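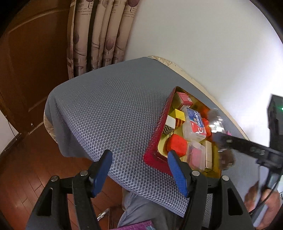
Hodby, Apr 17, 2022

Right jaw stops closing after a while

We use hand-held grippers to record picking things out of a tin. Small boxes, clear plastic cases, blocks. One of mine has a fault. For the first part of a session both jaws close evenly, then the right one lags and the pads meet off center. Trigger feels the same. If I leave it alone for 31 minutes it comes back. Log shows error 2272 each time. Blue finger pads, pins at the joints. Anyone had this?

Posted by Sketdale

Check the pins first. On ours one had worked halfway out and the link was rubbing. Push each one with your thumb – if it moves, stop using the tool until it's fixed. Keep your fingers out from between the jaws while you check. Ours let go suddenly and pinched somebody pretty hard.

If the pins are tight, look at the cable where it passes your hand. A pull there gave us 2272 and also 1842.

Posted by Prekport

mine did this too, i just restarted it

Posted by Alva

Restarting only clears the log. The lag will come back. We replace the pins every 4000 closes and haven't seen it again, but I can't say that's your problem.

Posted by Prekport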